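3. Planning the equipment budget

3.1 What we thought we were buying

When the Cindbridge kitchen-table project was first written up for funding, the equipment line ran to a single sentence, and most of the money in that sentence was set aside for arms. We suspect many small labs do the same, and we say so with some sympathy, having done it ourselves. An arm is easy to price. You ask for a quotation, a quotation arrives, and the number goes into a spreadsheet where it looks very settled. The table the arm will work over, the things on that table, and the hours somebody will spend putting those things back where they were are much harder to put a number on, and so in our first plan they shared one small line called "sundries."

This section describes how that plan changed over two budget rounds. We have tried to give enough detail that a group of similar size could borrow the parts that suit them and leave the rest.

3.2 Pricing the workspace as one item

The most useful change we made was to stop pricing the arms apart from everything they reach for. Guangming Fu suggested that we treat one complete workspace as the unit of purchase, so that the grippers, mounts, table, task objects and spares all sit under one heading and get approved (or cut!) together. It made for a longer form and a few rather slow meetings, but it also meant that when we asked for a second workspace we knew what we were asking for.

Task objects turned out to deserve a good deal more thought than we had given them. Our tasks are the ordinary moving and sorting of food-like items and simple blocks among plates, baskets and boxes, and the layouts are meant to be untidy in the way a real table is untidy. A typical layout therefore mixes shapes that are kind to a gripper with shapes that are less so, and it needs several sorts of container, because reaching over the wall of a box is a different problem from setting something down on a plate. Figure 4 shows such a layout.
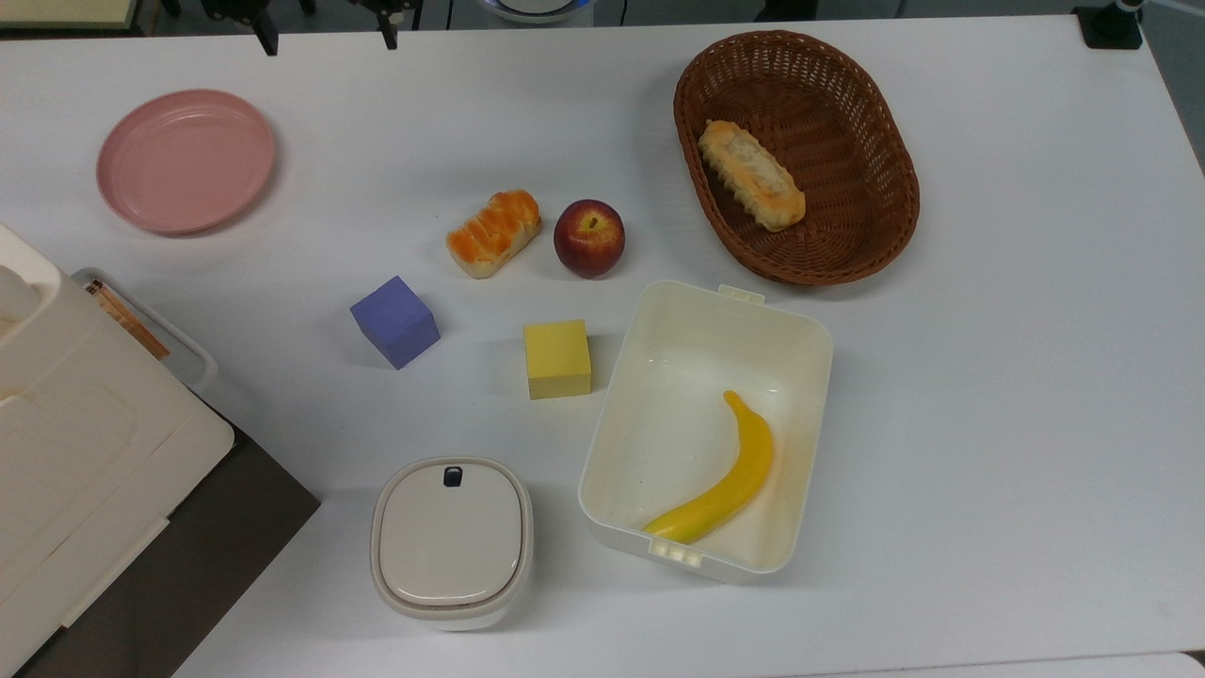 Figure 4. A mixed tabletop layout with food items, two foam-like cubes and several containers, including a wicker basket holding a bread roll and an open plastic container holding a toy banana. Parts of two black grippers are visible at the far side of the table.

We sorted the objects into two purchasing groups. The first group holds the plain shapes, such as the cubes in Figure 4, which any supplier can replace and which we bought without much discussion. The second holds the containers, and here we were caught out. A basket or a lidded canister is cheap enough by itself, but the exact model may be gone from the shops by the next term, and a replacement with a slightly different rim is a different object as far as our comparisons are concerned. Teófilo Marulanda, who did the ordering in both rounds, now buys containers in sets of 4 and puts the extras away in a labeled crate — a habit that costs very little and has already spared us one tedious round of recalibration.

3.3 Comparing quotations

For the arms and mounts we asked two suppliers, Letell and Orakzai, to quote against the same written description of the workspace. We had worried that a description of this kind would be too homely for them, full of bread and bananas as it was, but both took it quite seriously, and the questions they sent back improved it. Letell wanted to know how far the grippers would have to reach across the table and whether they would ever need to work at the near edge together. Orakzai asked what the smallest object was and how deep the deepest box was. We had answers to the first of these and had to go and find a ruler for the second.

The two quotations were close on the hardware and far apart on nearly everything else. One included spare finger pads and the other listed them separately; one counted installation in days and the other folded it into a service contract. To compare them at all, we spread every cost over an expected 300 working sessions and looked at the cost per session. That figure is crude, and we would not want it quoted as a finding, but it was plain enough that colleagues outside the lab could follow our reasoning, and we were grateful for that when the time came to defend the choice.

3.4 Items we left out

Our first plan contained no storage, no second table clamp and no allowance for wear on the finger pads. The revised plan, drawn up in November, has 17 lines where the first had 2, and most of the new ones are small. We also added a modest allowance for staff time spent resetting the table between trials, using the session sheets from our earlier pilot at Flundness as a guide. Those sheets were kept a bit unevenly, especially toward the end, and we have treated them with caution.

One question we did not resolve is how to budget for variety. Every new object makes the tasks more interesting and the storage crate heavier, and we have no good rule for when to stop. For the present we have fixed the list as it stood on 31 Dec 2024, and any addition has to come with its own spares and a line of its own in the plan. Prices and quantities for the full list are set out in the appendix, together with the written description we sent to the suppliers.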